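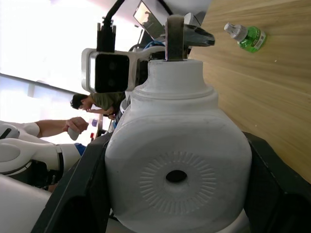
*White plastic, bracket on the flat end*

**Is a whole-house surge protector worth $240 if I already use power strips?**

I rent out the downstairs of a place in Urerville and the electric company keeps mailing me flyers for a panel-mounted surge protector. $240 installed, plus 5 dollars a month for a "coverage plan." My neighbor swears by his. I've lived here through plenty of storms and lost exactly one microwave, and that one was old. Every outlet with anything decent on it already has a strip. Am I missing something or is this a fee looking for a customer?

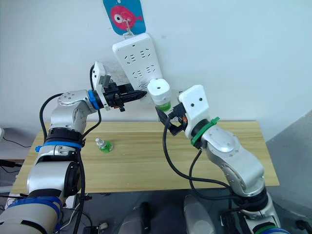

## Answers

**Answer 1** (42 votes, accepted)

You're right to doubt the monthly plan. Ask for the full terms and read what's excluded. The one I was offered in Nomville left out anything with a circuit board over a certain age, so good luck claiming on a furnace.

The device itself is a separate question. It covers hardwired stuff a strip can't reach: furnace, dishwasher, oven. Boards for those cost real money. Get a price from an independent electrician before you pay the utility's.

I'd also check your strips. Plenty of them are just extra outlets with a switch and do nothing about surges. Look on the label for a joule rating. If there isn't one, assume it has no protection. Even the good ones wear out, and the "protected" light is only worth something if you look at it.

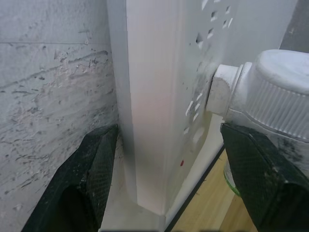
**Filed under: Home electrical > Power strips and surge**

**Answer 2** (5 votes)

waste of money. unplug the tv when it storms. my dad did that his whole life

**Answer 3** (no votes yet)

Mostly agree with the first answer, except that a panel unit won't stop everything either, whatever the flyer says. A close lightning hit can get past it, and surges also come in on the cable line. I put one in last March and kept strips on the computer and TV. Has it ever done anything? No idea, and I don't see how your neighbor would know about his.

Check your grounding first. In an older house that may be the bigger problem, and a protector with a bad ground isn't doing much of anything. Also check whether your panel has room, or the $240 may grow.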